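Housekeeping meeting, January
Present: Delali Akolgo, Kekeli Mahama, Ansah

Item 3. Bedding and bottles left in rooms
Bed strip procedure reviewed. Bottles and plastic waste are to come off the bed before the quilt is handled. Screw-lid drinking bottles go to lost property with a room tag; throwaway water bottles go to recycling.
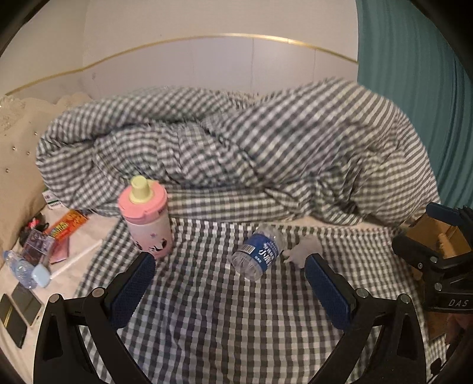 Kekeli Mahama asked whether a part-full throwaway bottle should be kept for the guest. Agreed: kept until checkout, then emptied and recycled.

Item 4. Linen
Checked quilt covers in stock: 148. Reorder from Gruder approved, 12 sets, matching sheets included. Budget line stands at 4,000, of which 3,258 is spent.

Action: D. Akolgo to update the room card. Meeting closed 3:40 p.m.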